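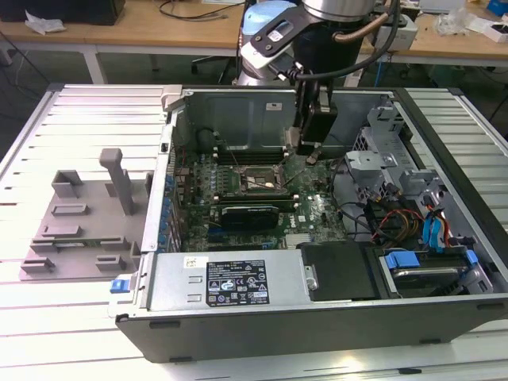 Keeping the old desktop

My desktop computer is old enough that people comment on it. My nephew Rami Sabbagh saw it when he stayed with us in April and asked if it was mine or if I was storing it for someone. It's mine. I use it every day for email, for the household accounts, and for scanning the family papers that have been in boxes since we moved.

I've been meaning to write down how I decide whether to keep a computer going or let it go, partly because I get asked and partly so I stop having the same argument with myself every spring.

What I use it for

I made a list one Wednesday of everything I did on the computer. It was short. I read and answered mail, paid the water bill, looked up a recipe, scanned some letters, and typed up the minutes for the allotment group. None of that is hard work for a machine. The one thing that felt slow was opening the photo folder, and that folder had everything in it going back to the old house. Splitting it up by year fixed most of the problem and cost nothing.

I'd suggest the list to anyone who thinks they need a new computer. Write down what you do, then mark the parts that bother you. If the thing that bothers you is the web browser, look at how many tabs you have open. I had 66. I closed nearly all of them and have not missed any except a page on sharpening hoes, which I found again.

Drives first, then memory

The best money I ever spent on this computer was replacing the hard drive with a solid state one. Starting up used to take long enough to make tea. Now I sit down and it's ready. If your computer still has a spinning drive in it, do that before you do anything else.

Memory comes second. I bought mine used from a small repair shop called Overgaard, where they let you bring things back if they don't work. It cost 29 dollars. The first set was the wrong type, my mistake, and they swapped it at the counter. Write down the exact model of your motherboard before you go. I had written down the model of the case, which helped no one.

I was also tempted by a faster processor. They come up used all the time and the older ones are cheap. I looked up which ones my board would take, and there were two that made sense.

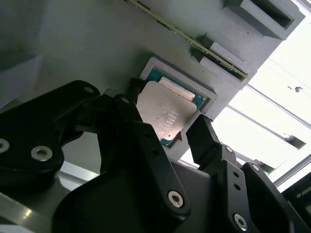

In the end I left it alone. Neither would have made any difference to the things on my list. My neighbor Debashish Mollah did change his, and he's happy with it, but he edits long videos of his daughter's swim meets and was waiting hours for each one to finish. He had a reason. I had a sale price.

If you do go ahead, check two things beforehand: that the board supports the exact chip, and whether it wants a newer BIOS version first. Debashish had to update the BIOS with the old processor still in. He found that out from the board maker's support page before he started, so it was only an extra evening.

Dust, noise and heat

Most complaints I hear about old computers are about noise. Mine got loud last summer and I assumed the power supply was dying. It was dust. I took the side off with the machine unplugged, carried it out to the porch, and used a can of air and a soft paintbrush. Hold the fan blades still with a finger while you blow them out so they don't spin. I did it once more in the fall and it has been quiet since.

It used to sit on carpet, which was most of the trouble. Now it sits on a low shelf with space behind it. My wife would prefer it somewhere she couldn't see it, but the cables won't reach.

Backups

An older machine makes me careful about backups, and I think I'd be less careful with a new one. I have two outside drives. One stays in the desk and gets a copy at the end of each week. The other lives at my sister Raghda's place and I trade them over when we go for lunch. I don't do anything clever with software. I copy the folders across and then open a few files to see that they open.

The scans matter most to me. Some of the letters are on paper so thin that I don't want to handle them again, so what's on the drive is what the rest of the family will read. My cousin Ayman Zoubi has been typing out the ones from our grandfather and sends them back in batches — he can read the handwriting and I can't.

When I'd let it go

I do have a line. If the operating system stops getting security updates and I can't put a supported one on, I won't keep using it for the bank. I could move it over to Linux at that point. Rami has offered to help, and I may take him up on it, though he lives a long way off and I'd be the one on the phone asking where the printer went.

The other line is the board. If that fails I won't hunt for another one the same age. I'd pull the drive, keep the memory in case Debashish wants it, and take the rest to the electronics drop-off at the county yard. They're open Saturday mornings, and they want the batteries taken out and handed over separately.

For now it runs. I have a box of letters from the sixties to get through before the summer, and the scanner needs a new lamp, so that's where the next bit of money is going.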